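Sunday, December 8, 2019

Okay so I said no work this weekend, and then I spent the whole afternoon on the bag planner (of course I did!). Dinesh swears the grasp code is fine and the trouble is all in perception – black fabric, sun on the tiles behind it, and my depth map turns to soup.
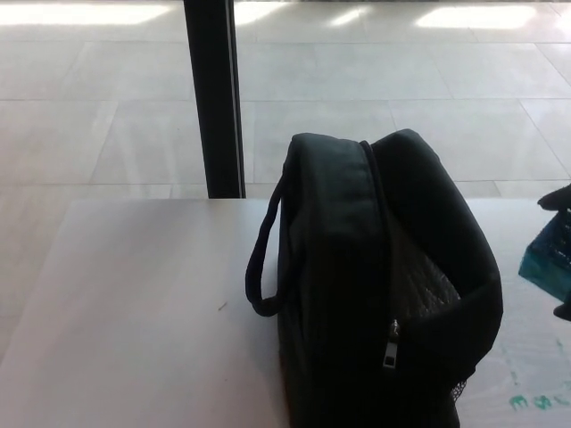 Posted by Parveen Karunaratne
Filed under: Botik diary

I bumped the point filter up to 3000 and the strap loop finally came out as its own cluster, yay! The zipper pull is still hopeless. It's a tiny bit of metal and the segmenter keeps gluing it to the lining, so the planner thinks the opening is way wider than it is. Run 453 even picked an approach straight through the lid.
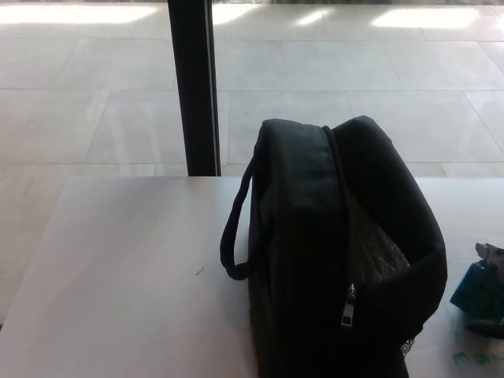
Tomorrow I want to try Lingyun's trick of locking the exposure before the planner asks for a new cloud. Eamon wants the merge done by lunch, ha. Also the replanning timeout is still hardcoded in three places and I'm pretty sure two of them are mine.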